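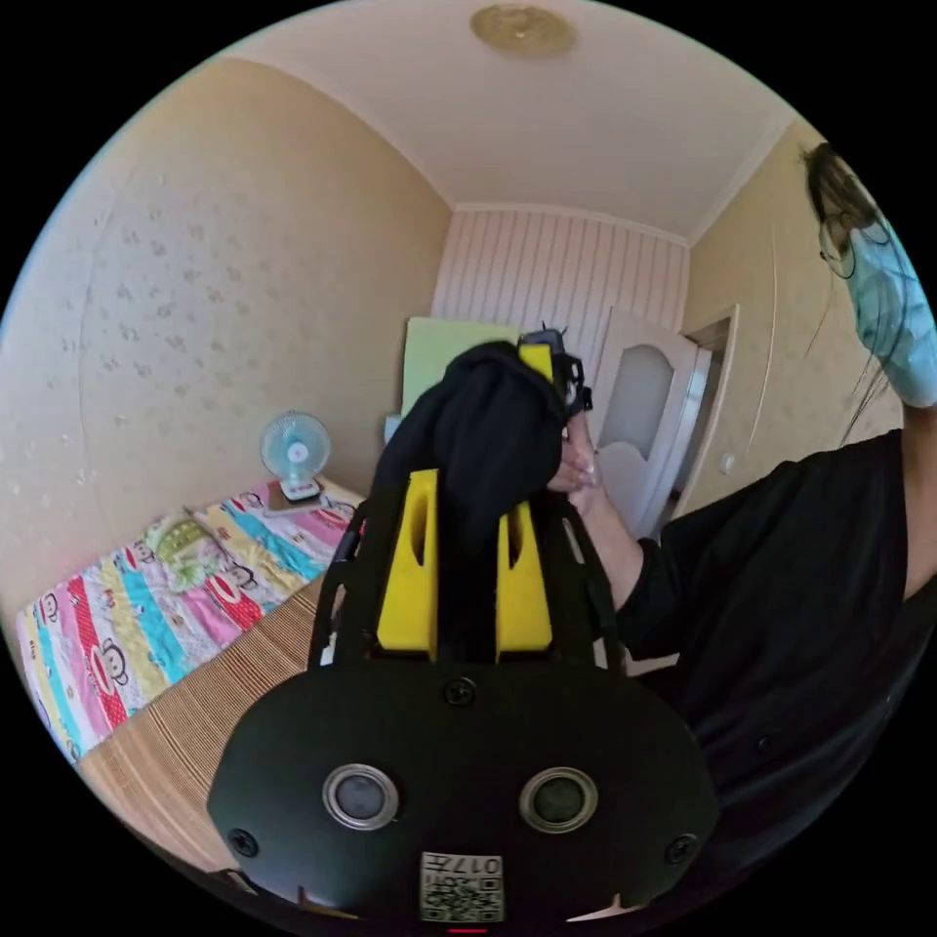 About Penura

Hi, I'm Huguette Vidal, and Penura is my record label. It's also my mail-order shop, my reviews page and the reason I can't park in my own garage. If you came in from a link to one of the reviews and you're wondering who on earth is telling you to buy a 70-minute funeral doom record, well, hello!

I started Penura as a photocopied zine back when I was working the counter at a record store called Rolland. It was a great place to hear things (the boss let us pick the music after six in the evening, when all the sensible customers had gone home) and a terrible place to save money, as I spent most of every paycheck before it left the building. I wrote up whatever I'd bought, stapled the pages together and left a stack by the register. The first issue had a print run of 35 and a typo in the title. I still have 2 copies and no, they're not for sale, please stop emailing.

The label part came later. A band called Prestard handed me a demo with no track titles on it, and I played it all the way through, then played it again, then missed my bus. Four long songs, very slow, with a singer who sounded like she was in the next building over. I wrote the most gushing review I've ever written, and a month later they asked me if I knew anyone who might put it out on cassette. I didn't, so I said I would. I had no idea how to make a cassette. We did 100 of them, I dubbed every one in real time on two borrowed decks, and I got so sick of the third song that I couldn't listen to it again for years. (I'm over it now. It's the best one.)

Since then there have been 18 releases on Penura, mostly doom, gothic metal and the gloomier end of folk, plus one ambient record that sold better than nearly everything else and that I get asked to repress every November. I don't have a mission statement. I put out music I'd want to own, and I try to keep it in print for as long as people want it.
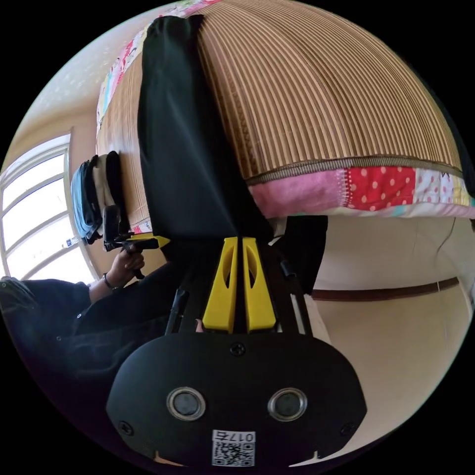

What I do care about, and will bore you with at a merch table, is how the records sound. Slow music needs room. If the mastering is squashed flat, a riff that should feel like a tide coming in just feels like a truck idling outside your window. So our vinyl gets its own master, and we'd sooner put out a double LP than cram 28 minutes onto a side. It costs more and I grumble about it every single time, but then the test pressing shows up and I'm happy again.

The biggest thing we've done so far is Clandier, which started as a split between two bands and kept growing until it had guests from four others, a string section and a gatefold sleeve. It was late. It was very late! If you preordered it and waited without yelling at me, thank you, and if you did yell at me, fair enough. It's back in the shop on black vinyl and CD.

About the reviews -- they're still here, and I still write all of them. I don't review anything on my own label, and I don't take money for coverage. I also don't give scores. I used to, in the zine days, and then I went back and found I'd given an 8 to a record I've never once wanted to hear again and a 5 to one I now play every winter. So now I just tell you what it sounds like and whether I kept it.

If you want to send me music, please do! A streaming link is best, with a line or two about who you are and where you're from. I listen to all of it, though I'm slow (you may be sensing a theme). I can't answer everybody, so please don't take silence as an insult. Things I'm always glad to hear: long songs, odd tunings, clean singing that isn't afraid to be a little ugly, bass players who get something to do. Things I'm probably wrong for: anything with "core" on the end, and Christmas covers, of which I've received a surprising number.

Orders go out twice a week. I pack them myself, with stiffeners on both sides and the record outside the jacket so you don't get seam splits. If something does arrive bent or broken, send me a picture and I'll sort it out, either with a replacement or with your money back if we've run out.

You can reach me through the contact form, or find me at the Penura table at shows, usually with earplugs in, so wave.

-- Huguette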